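Marnbridge Hosting Opens Second Server Hall and Brings Phone Support Back for Small Websites

MARNBRIDGE, April 2021 - Marnbridge Hosting, the family-run web hosting company that has looked after shops, clubs and small offices since its early days in a rented room over a bakery, is very happy to announce that its second server hall is open and taking customers. The new hall, which everyone in the office already calls Trerwood after the street it stands on, gives the company space for 61 racks and lets us offer something our customers have been asking for for a long time: a second home for their backups, in a different building, included in the ordinary monthly price.

Moving people's websites is a nervous business, and we would like to thank every customer who put up with our many emails over the winter. In all, 748 sites were moved from the older machines, most of them at night, and our support team stayed on the phones each morning afterward to help with the odd mail setting or missing picture (there are always a few, and we're grateful to those who wrote in so kindly about them).
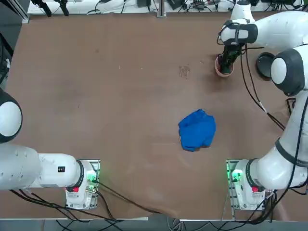

Phone support is the other half of our news, and the half we're proudest of. Starting this month, customers on every plan, including the smallest one, can call and speak with a person on weekdays and Saturday mornings. We know how it feels to stare at a control panel with no idea which setting matters. A small red button, like the one set into the white base on the brown tabletop, is at least easy to find, and we'd like our restore page to be that easy too, so the redesigned panel puts "Restore my site" right on the first screen with nothing else crowding it. Choose a date, confirm it, and the site goes back to the way it was that night.

"We started out hosting for people we knew by first name, and I'd like to think we still answer the phone that way," said Giang Huỳnh, managing director of Marnbridge Hosting. "Trerwood gives us room to grow a little, and I'm so pleased that the first thing we did with that room was put everybody's backups in it."

The opening also brings a new plan called Andeck, made for people who have outgrown shared hosting but don't want to run a server on their own. It comes with a private database, a free security certificate, nightly backups kept for 49 days, and help with the move from another host at no charge. Existing customers can switch at any point in their billing period - the unused part of the old plan is simply credited to the new one.
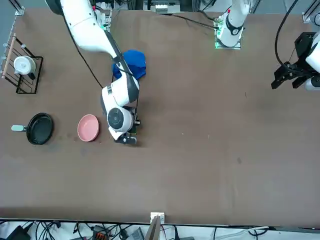 Panagiotis Economou moved two sites to Andeck during the trial and said the part he had dreaded most, the email, was sorted out over one phone call before lunch, and that he has since talked his sister into moving hers.

Customers who would like to keep their present plan don't need to do anything at all. Prices for those plans stay as they are through October, and we'll write to everyone well ahead of any change.

Press questions may be sent to Kha Mai in the Marnbridge Hosting communications office. Existing customers can find the new support phone number on their latest invoice and on the first page of the control panel.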